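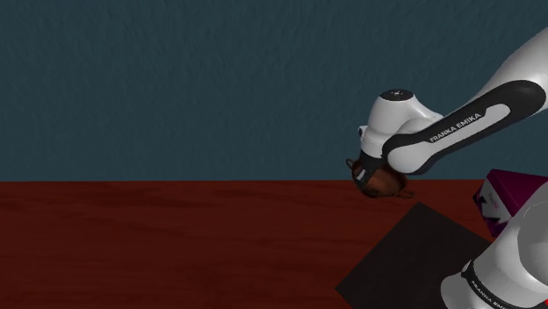
2 min read

Setting up your figure on the Pultley stand

Right, you've got the Keskin out of its box and you want it up on a shelf. I've done this with plenty of Nultia figures now, and the Pultley stand is the one I keep going back to, so these steps are written for that.

Before you start: leave the cape off. It's much easier to add at the end, trust me!

1. Lay out the base, the upright post, the waist clip and the bag of pegs. The small pegs are for the 1:12 figures, so put the big ones back in the bag.

2. Push the post into the base until it clicks. Mine took a fair bit of force the first time -- keep your palm flat on the base and lean on it.

3. Bend the figure's knees slightly and fit the foot peg. Left foot first if you're doing the running pose.

4. Open the waist clip and slide it round from behind, just under the belt.

Caution: don't force the clip over the painted belt. If it feels tight, warm it in a cup of hot tap water (take it off the post first), dry it and try again.

5. Swap the hands. You get fists, open hands and a gripping pair for the staff. Wiggle them off gently, keeping hold of the wrist peg with your other hand.

6. Now the cape. Hook the wire over both shoulders and shape it however you like. I go for windswept every time.

Note: the Brokulo diorama base has the same size socket, so you can move the post straight across. It holds up to 100 g, and the Keskin with all its gear comes in under that. The older 26 cm figures need the heavy post, part 2191, sold separately.

7. Give the shelf a little nudge. If the figure sways, go back to step 2 and push the post down again.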